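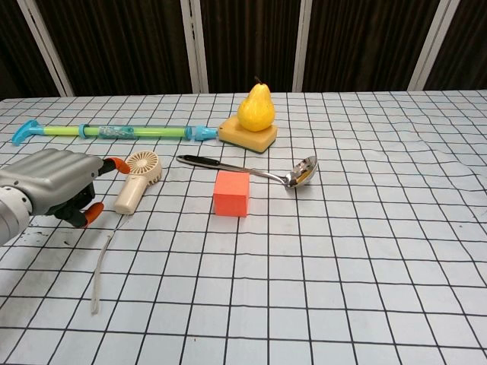 2020-06-24

Slept badly again, and it was the sourdough's fault. I'd set an alarm for 3 to fold the dough (why do I do this to myself?) and then lay there until it got light, thinking about whether I'd put the salt in. I had not put the salt in. So by breakfast I was kneading it in by hand, grumpy, with the radio on, and the whole lump went to soup before it came back together. The quilt is going better, at least on paper. I want a plain grid for it, thin black lines on white like that tablecloth, only mine will get ironed first so it doesn't have those wrinkles over on the right. Mom says black and white is too cold for a baby. Mom also put me in brown corduroy until I was 5, so I'm taking that with a grain of salt. More salt than the bread got!

Walked down to Wirkgate after lunch to look for fabric. The shop is letting people in one at a time now, and I stood out on the sidewalk for 26 minutes behind a man buying a single zipper. Got the white cotton, no black bias tape, they're out until who knows when. The girl at the register said to try Fragkou, but that's two buses and I'm not getting on two buses for tape.

Mr. Kontogiannis called over the fence when I got home. He's Charalambos to everybody else on the street, but I can't do it, he taught me algebra. He had zucchini, naturally. I took three and gave him the heel of last week's loaf, the good one, and he ate it standing right there with the hose still running on his shoes.

Baked at 5. It came out flat and kind of sour, but the crust crackled when I set it on the rack and I ate two slices with butter before it had cooled at all. Jen wants the quilt by November — the baby's due the second week — and I've worked out that I need 471 squares if I stick with the small ones. I could go bigger. I'm probably going to go bigger.

Tomorrow: wash the cotton, call the dentist back, feed the starter before bed and write SALT on the fridge.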